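Ticket: Heating cuts out upstairs, error on hall thermostat
Opened by: Gøran Nyberg
Site: Drasness house, Daly unit
Opened: June 10, 2021
Status: waiting on part

Upstairs heat drops out overnight, comes back if I power cycle the control box. Been doing it on and off since May. Thermostat shows a fault code, 7, then clears itself. Manual only says "contact installer". Installer was Costetmont and they dont pick up.

Tried so far:
Swapped thermostat batteries. No change.
Bled both radiators on the landing. Bit of air in one, none in the other.
Reset the schedule to factory. Lost all my settings, fault came back next morning.

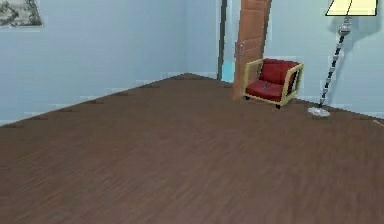

Update – pulled the cover off the control box. Two wires on the zone 2 terminal, one of them barely held in. Tightened it. Ran fine all evening, then same code at 4 in the morning. So not just that.

Support asked for a meter reading on the zone 2 sensor. Got 1,000 ohms cold and the same 1,000 with the heat on full. Should move, right? Zone 1 sensor moves fine.

Reply from Rumarlow support: sensor is stuck, replace it. Do not keep power cycling, it wipes the fault log. Please send the serial number from inside the cover and confirm whether the cable is the short or long version.

Serial sent. Long cable, I think – it goes up behind the closet and I can't see the end of it. Will check when I have a flashlight that works.

Running upstairs on manual override untill the part shows up. Too warm but at least it stays on. Leave this open please, last time it got auto closed and I had to type it all again.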